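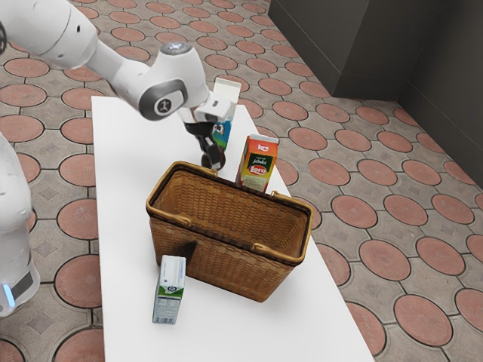
It took me a good while to stop rushing the layout, Nizar Smadi wrote when we asked last year's trainees what new people should hear before they apply. The cutting is easy to pick up. If your first line is off, the whole room is off, and you will be the one taking it up again.

Grundton is taking on two trainee floor tile setters for the Dandville shop. The job starts in April. We lay tile and stone floors in homes, stores and public buildings, mostly within an hour's drive of Dandville. You do not need trade experience. You do need to be 18 or older and able to get to the shop by 6:45 in the morning, when the vans load.

Trainees work with one of our setters and stay with that person for the length of a job, so you see a floor from bare slab to final wipe-down. For the first weeks you will mostly carry, mix, sweep and clean tools. After that you start on layout, then cutting, then setting in closets and other small areas.

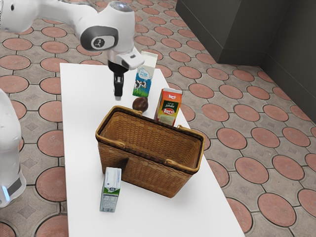
Pay and Hours

Trainees are paid $635 a week before taxes. Your pay is reviewed at the end of the 3-month trial period. Overtime is paid at time and a half and has to be agreed with your setter first. Travel between the shop and the job is paid time. Getting to the shop is on you.

We supply knee pads, gloves, eye protection and a dust mask. Bring your own work boots. A starter set of hand tools is issued after the trial period, and it is yours if you stay through the first year.

What the work is like

You will be on your knees for much of the day. Bags of thinset are heavy and so are boxes of tile. Some jobs are in occupied buildings, which means moving quietly, covering doorways and leaving a clear path at the end of every shift. The Drernonau library job is one of these and will run into the summer.
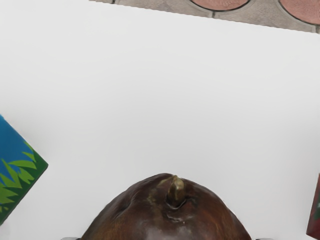
Plain floors make up most of our work, but we get more patterned floors than we used to and we want trainees to learn both. Curves are where people struggle. Reddish-pink circles with a thin dark border, set into mottled gray like the strip of floor along the top of the picture, call for clean round cuts and a border that stays the same width all the way. You will practice this on scrap at the shop before you try it on a job. Boonyarit, our supplier, sends us seconds for this, so you can ruin as many as you need to.

Apply if you can read a tape measure, do simple arithmetic on paper and show up on time. A driver's license helps but is not required. Spanish is useful on several of our crews. 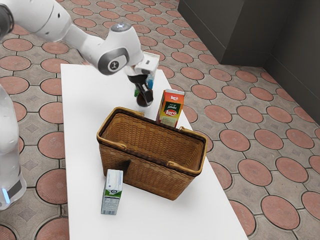

If we like your application, we will ask you to come in for a paid half day. You will snap some lines, lay out a small floor dry and make a few straight cuts. We look at how you measure and whether you ask when you are unsure.

To apply, send a short letter and a list of past jobs, paid or unpaid, to Gobnait Ó Gríofa at the Grundton shop in Dandville. You can also drop them off at the front counter before 4 p.m. Please include a phone number. Every applicant will get a reply, and we keep letters on file for the next round unless you ask us not to.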